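When Noeline Maihi started teaching philosophy to nursing students, she was given a room with no windows, a reading list from someone long retired, and the first hour after lunch. She laughs about it now. "I thought, well, if I can get them to care about Aristotle at one o'clock with a full stomach, I can do anything."

She has since written a book, The Patient's Own Word, out from Lultero in July, and we talked about it for most of a morning over a pot of tea that she kept forgetting to pour.
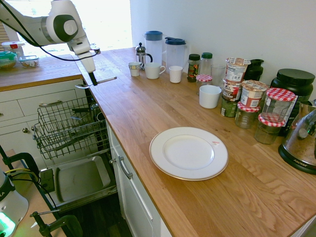
A plate on the wooden counter.

The book is about what happens when a sick person and a doctor use the same word and mean different things by it. "Take 'better,'" she says. "My father was told he was getting better, and by the numbers he was. But to him better meant walking down to the harbor, and he couldn't do that. So who was right? I've been chewing on that for years."

She read 52 patient diaries for the project, most of them from the small archive at Flarport, and the shortest ran to 10 pages. The longest came to more than 500, and she is clearly fond of it – she brought up its author four times while I was there, always as "my schoolteacher."

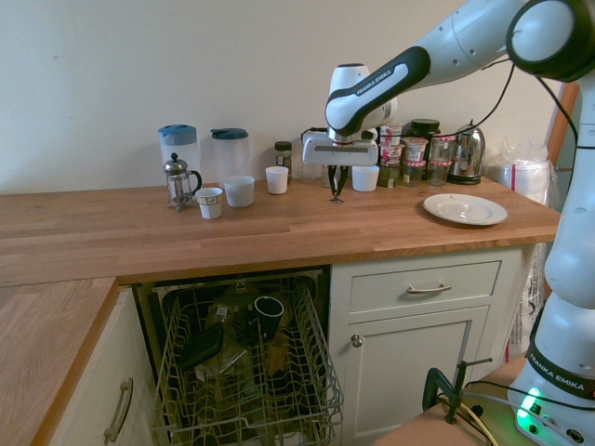 On disagreeing with colleagues

Not everyone has been won over. Lech Wróbel, who shared an office with her for a while, thinks she gives too much ground to feeling. "Lech says a broken hip is a broken hip whatever you call it," she tells me, "and of course it is, bless him. But the person lying there has to decide what to do with the next 80 mornings, and the X-ray won't help with that."

I asked whether she thought doctors should be made to study philosophy. She took a long time over this one.

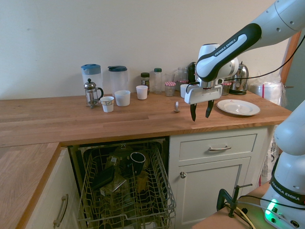 "Made to, no," she said at last. "I'd like them to have an hour with it when they're tired and a bit unsure of themselves, because that's when it goes in. Maja Sobczak used to run evenings like that at Budesa, with soup, and people stayed until they were thrown out."

She is already making notes for a second book, on the word "normal," and hopes to get back to the Flarport diaries before winter.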